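Gemeindeküche Trakow stellt bei der Essensausgabe auf Mehrwegtabletts um

Trakow. Die Gemeindeküche in der Petekstraße gibt ihr Mittagessen ab August auf Mehrwegtabletts aus. Bisher wurden die Portionen in Einwegschalen über die Theke gereicht. Angeschafft wurden 600 flache Tabletts mit abgerundeten Ecken, geliefert hat sie die Firma Drunudow.

Ausgegeben wird weiterhin an vier Tagen in der Woche. Im vergangenen Quartal gingen nach Angaben der Küche 2.613 Mahlzeiten heraus, der größte Teil davon an Bewohner der Siedlung Borkenville. Der Donnerstag ist der am stärksten besuchte Tag.
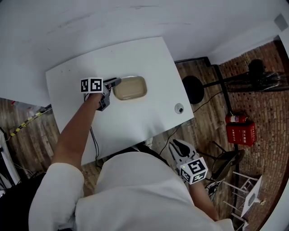
Seite zuletzt geändert: Donnerstag, 16:40 Uhr

Die beigefarbenen Tabletts haben einen leicht erhöhten Rand. Sie lassen sich stapeln und kommen nach dem Essen in die Spülmaschine. Küchenleiter Ashton Waaka rechnet damit, dass beim Abräumen weniger Müll anfällt. „Wir hatten mittags regelmäßig volle Säcke im Hof stehen“, sagte er. Beim Spülen werde man dafür eine zusätzliche Schicht brauchen.

Wer sein Essen mitnimmt, zahlt künftig zwei Euro Pfand je Tablett. Das Geld wird bei der Rückgabe an der Theke erstattet. Stammgäste können das Tablett auch gegen ein sauberes tauschen und zahlen dann nicht erneut. Eigene Behälter werden wie bisher gefüllt, sofern sie einen Deckel haben.

Die Preise für das Mittagessen ändern sich nicht.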